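Maintenance diary, white arm cell
Jun 2, 2026
Entry kept by Misaki Sasaki for the Lovumdale Handling Laboratory

The cell was handed over at the start of the morning by Ieuan Prothero, who had closed the previous job sheet and left the key in the cabinet. The sheet recorded two matters outstanding: a small amount of play reported in the gripper linkage, and a closing position that had drifted since the last service. Both were taken up in the course of the day. The red arm was isolated at its own supply before work began and was not required for any part of it.

The white arm was brought up at reduced speed. The brake check was carried out on each joint in turn and no joint moved on release. The arm was then sent to the inspection position over the table, with the gripper pointing downward, so that the flange and the mounting plate could be reached from the window side. Iolo Edwards held the enabling switch throughout. It is the rule of the laboratory that the person holding the switch does no other work, and the rule was kept.

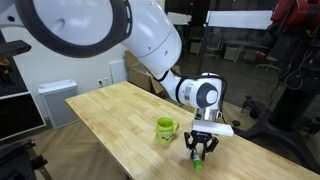 Page last changed: Jalali, 16:40, by M. Sasaki (wording of the grip check corrected)

The bolts between flange and plate were tested with the small torque wrench and found to be at the proper setting. The plate itself had been suspected of sitting out of true, and the job sheet said as much, but a straight edge laid against it showed no gap that either of us could find. I have therefore struck that remark from the sheet and initialled the change.

The cable along the forearm was examined next. It should lie easily over the joint and should not pull tight at the limit of travel. The wrist was turned slowly to each end of its range and the cable followed it without strain. One tie has been entered for replacement at the September service. Mr Edwards would prefer to see it done sooner, and his view is recorded here at his request.

Attention then passed to the fingers. With the supply off, each was pressed by hand toward and away from the other. The movement reported by Mr Prothero was present on one side only and was traced to a screw in the linkage that had eased back by part of a turn. The screw was taken out, cleaned, given a drop of the medium thread lock and returned. The screws on both sides were then marked with a line of paint pen so that any further movement may be seen at a glance. The thread lock is the Asness product held in stock, and the bottle is nearly finished. A fresh one has been requested from stores.

The closing position was set afresh after the thread lock had been left for its full period. The old value in the controller was 140 and the new value is 154. Both are written inside the cabinet door, with the old one ruled through and still legible. Staff are asked not to alter this figure from the pendant. If a change seems necessary it should be raised with Haf Rosser, who holds the settings record for all the Mallavwood cells as well as our own.

The grip check followed. The laboratory's standard for this remains the set of ordinary desk articles, to be offered to the gripper standing and then lying down. An upright marker is the easier test, for it presents itself squarely between the fingers. An article on its side asks more of the closing position and of the height above the table, and it is there that an error in either will show. The wrist camera was left on for this part of the work, and its view was compared with the position reported by the controller.

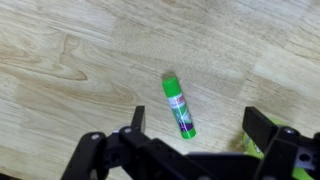 Glue stick lying on its side, wrist camera view, fingers open.

The height above the table was lowered by a single step after the first attempt with the article lying down, in which the fingers closed too high and slid over it. The second attempt was satisfactory, and seven further attempts were made without a miss. Mr Edwards entered the results. I should note that my first wording of this paragraph gave the impression that the earlier miss was due to the closing position. It was a fault of height alone, and the text has been put right.

The camera view was sharp enough for the purpose. The lens was wiped with a dry cloth and its bracket tested for movement, of which there was none.

A word on the running count. The controller shows that the gripper has completed 1,000 cycles since the fingers were last changed. The maker's sheet does not ask for a change at that number, but Ieuan Kemeys wishes the finger faces to be looked at whenever the count reaches it, and this was done. The wear was even on both faces and the fingers have been kept in service.

Two matters are carried forward. The cable tie is to be replaced as stated above. The spare key to the cabinet was not on its hook, and Mr Prothero has been asked whether he has it - he had not replied when this entry was made.

The arm was returned to its rest position, the supply was switched off and the cabinet locked. The key has been passed to Mr Kemeys.

M. Sasaki
Countersigned: I. Edwards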